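Gendusari Tool Library – Frequently Asked Questions

Who can join?

Anyone aged 18 or over who lives in Perum or one of the villages on the 31 bus route. Bring proof of address when you sign up. Membership costs £10 a year and covers one household.

How many items can I borrow?

Up to four at a time, for 11 days. Small tools kept together in a case count as one item. There are 161 items on the list at present, and we update it each September. 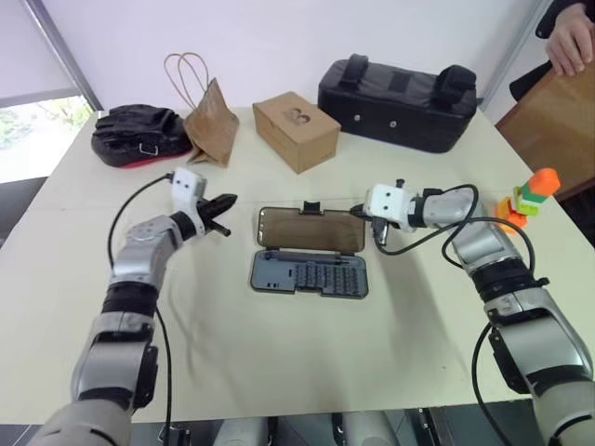
Open case on the worktable.

Can I renew a loan?

Yes, once, unless another member has reserved the item. Email or ring before the due date. Late items are charged at 50p a day.

What should I borrow for small repairs?

It depends on the screws. Glasses, toys and battery covers often need much smaller drivers than the ones in a kitchen drawer, so look at the screw head before you come in.
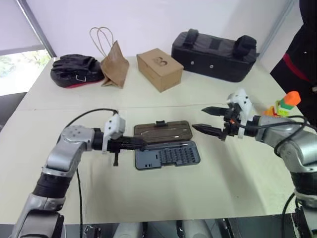 Kits go out complete and should come back complete. We check them at the desk, and it helps if you have done the same at home. With a precision screwdriver kit, put the bits back in their grid and lay the driver along the top of the tray, by the hinge, before you close the lid. If a bit is missing, tell us – we charge for the replacement and nothing more.

Do you lend power tools?

Drills, sanders and one jigsaw. You will need to sign a separate form and have a short introduction the first time. We do not lend chainsaws or anything that runs on petrol.

Something broke while I was using it. Do I have to pay?

Not for ordinary wear. Stop using it, keep the parts and let us know.

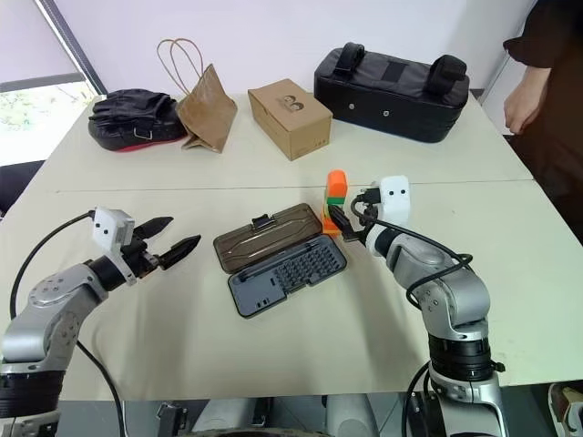 Please don't try to mend it yourself, even if the fault looks simple. Asger Hedegaard looks after repairs and can be reached through the desk.

Can I donate tools?

Yes, if they are clean and work. We have plenty of hammers. Sash clamps and long ladders are always wanted.

Where do I park?

In Nechyporuk Yard, behind the Esow building. The gate is locked at 6pm.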